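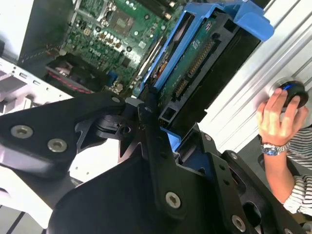
Fig. 1. Desktop case open, motherboard in view.

Open Case Inspection Checklist: Desktop Computers
Cartwright Building, Repair Room 3
Form 2044, revised December

This form is to be completed for every desktop computer opened on the premises. One form covers one computer. Entries are to be made in ink, and any item marked "No" or "N/A" must carry a comment.

Section A. Before the case is opened

A1. Computer shut down and mains lead removed from the wall socket. Yes
A2. Screen, keyboard and network leads detached. Yes
A3. Power button held down for several seconds after the mains lead was removed. Yes
A4. Wrist strap tested and result written in the strap log. Yes
Comment: Strap passed. The log sheet is nearly full and a new one should be requested.
A5. Waiting period of 45 seconds observed before the panel was released. Yes

Section B. Case and panels

B1. Side panel stored flat, away from the edge of the bench. Yes
B2. Inner metal edges checked for burrs and sharp corners. Yes
Comment: One rough corner found on the removed side panel. Taped for the present. Gloves to be worn when it is refitted.
B3. Panel screws placed in a marked tray. No
Comment: Tray was unmarked. Label added during the inspection.

Section C. Motherboard

C1. Capacitors examined for bulging, leaks or staining. Yes
Comment: No fault recorded. Examined a second time under the bench lamp.
C2. Small connectors along the board edge firmly seated. Yes
C3. Slots free of dust and foreign matter. No
Comment: Light dust in one slot. Cleared with a soft brush. Canned air was not used, as the Dotuveck extractor was out of service.
C4. Chip brackets secure, with no undue movement. Yes
C5. Board handled by its edges only. N/A
Comment: Board was not removed at this visit.

Section D. Work area

D1. Drinks and food kept out of the room. Yes
D2. Bench mat earthed. Yes
Comment: Clumar mat, earth lead worn near the plug. Still within limits. Replace at the next order.
D3. Clear floor space of at least 60 cm in front of the bench. No
Comment: Two cartons of Iro power supplies were standing in the walkway. Moved to the store before work continued.

Section E. Closing up

E1. Tools counted back into the rack. Yes
E2. No loose screws left inside the case. Yes
E3. Cables held clear of fan blades. Yes
E4. Side panel refitted and computer tested. No
Comment: Held open pending replacement of the taped panel. A warning card has been fixed to the case and the mains lead is locked in the cupboard.

Result: Passed with actions. Items B2, D2 and E4 remain open and are to be reviewed before the computer is returned to use.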